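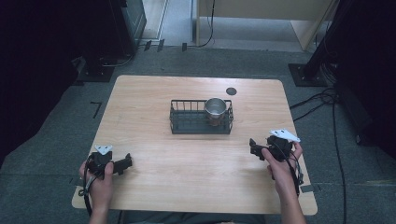

Busco opiniones sobre las noches de micro abierto en Nekholm, que en abril de 2024 pasan al salón del centro cultural Pitance. Dos canciones por persona, sin amplificar, y entre turno y turno quince minutos de charla con el público sobre las letras. Para las propinas han propuesto algo como la cesta de alambre verde oscuro con el vaso metálico dentro, puesta en una mesa baja junto a la entrada. Lo de la cesta me da igual. Lo que no veo claro es la charla. ¿Alguien ha estado en una noche así?

cuerda_sexta
Yo toqué en enero. La charla se alargó y los tres últimos nos quedamos con una canción cada uno. Si ponen a alguien con reloj, puede funcionar.

marea_baja
A mí me gustó. Fui de público y me enteré de qué iban canciones que llevaba años oyendo. En el Myklebust tocas, aplauden y a casa.

tresporcuatro
No estoy de acuerdo. Quien quiera debatir, que monte una mesa redonda otro día. La gente viene a escuchar música.

cuerda_sexta
Pero en el Myklebust cobran entrada y de eso a los que tocan no les llega nada.

tresporcuatro
Cobran porque pagan técnico y equipo. En Pitance sin micros, desde la fila 9 no se entiende una palabra.

grillo605
¿Hay que apuntarse antes? Vivo en Grurnis y no voy a hacer el viaje para quedarme en lista de espera.

marea_baja
Sí, por correo al centro. También se puede en la puerta, pero solo entran si falla alguien.

grillo605
Gracias. ¿Y se pueden hacer versiones o solo temas propios?

marea_baja
Propios. En enero dejaron pasar una versión y hubo quejas.

tresporcuatro
Otra cosa que no entiendo. Una versión bien tocada vale más que un tema propio sin terminar.

cuerda_sexta
Para versiones ya está el Myklebust. Yo voy a escribir pidiendo que la charla sea al final y que se quede quien quiera. Si alguien más lo pide, igual lo cambian.

marea_baja
Al final se va todo el mundo. Yo pediría dejarla en medio y más corta.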